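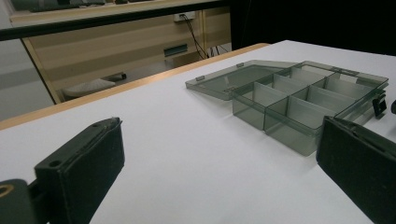
How many companies can I follow in one watchlist?
Up to 600, and each one can carry its own earnings alerts.

Guides > Sadari Desk > Setting up > Earnings alerts

5. Setting up your first earnings alert

This is the fun part! Once an alert is running, new guidance lands on your screen as soon as the Kolham feed carries it – no more trawling through press releases at breakfast.

1. Open Watchlists and choose New.
2. Type a company name or ticker, then press Add.
3. Tick Guidance changes. Tick Dividend notices too if you like, they work beautifully together.
4. Under Compare with, pick Consensus or Last quarter.
5. Set the smallest change you want to hear about. We love 5 per cent for a first try.
6. Press Save. A green bell appears beside the name.

Note: Alerts saved after 8 pm start the next trading day, so a Friday evening alert wakes up on Monday.

Caution: Deleting a watchlist deletes its alerts and their history. Export first (File > Export, 1,000 rows per file).

Caution: Estimates can be revised without warning. Check the company's own statement before you trade.

14 shares | 3 comments

Related guides
Reading the Sawatzky estimates table
Moving a watchlist to Skarkumcombe Mobile
Muting alerts in July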